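Saturday, March 17, 2018

Bonus terms checker, Plokari build. Great morning! The parser finally reads tiered deposit offers properly, all 50 sample pages, and it keeps the wagering rule with the right tier.
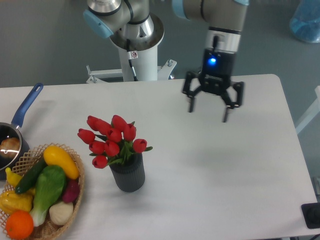

Wemside's welcome offer was the tough one (free spins on deposit two, cash match on three, different expiry for each). Came out clean on the first run after the fix. So pleased with that.

Timing: 495 ms a page in January, 455 now. Small gain but I'll take it!
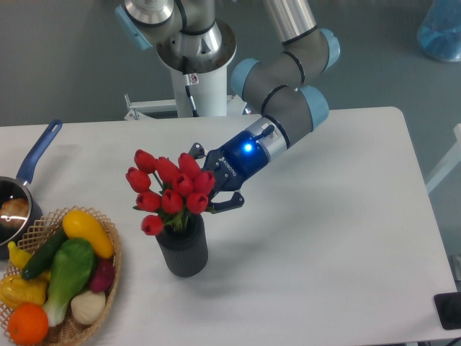

Still open: Prasodard writes "up to" before the percentage and the cap, so 37 came through as a dollar amount. Try matching on the symbol first. Naidu set goes in after that.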